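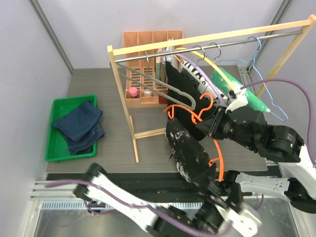
Ticket 1321: Second garment cell, equipment request
Status: Open, waiting on quote
Site: Plela
Opened: March 12, 2019

Request
Plela wants a second two-arm cell for hanger work, same layout as the first. Budget has to be in before the end of April.

Log
Asked Majali to requote the arms and grippers. Their last price left out cables and the wrist fittings, so those need their own lines this time.

Trakell can supply the aluminum rail and frame posts. Freight is extra and they won't hold the price past April.

Rack: keep the wooden A-frame with the metal rod. It's cheap and we can get another one locally.

Hangers: plastic and wire both needed. Put down 200 mixed colours at $213 for the lot. Lernotley asked if we could standardize on one type. No, the mix is part of the test.

Trays and organizer: $55, out of the consumables budget.

Issue
Purchase form rejects the request when both arms are on one line. Split into two lines and resubmitted. Same error. Finance code may be wrong.

Next
Lernotley to confirm code. Do not order rail until the arms are approved.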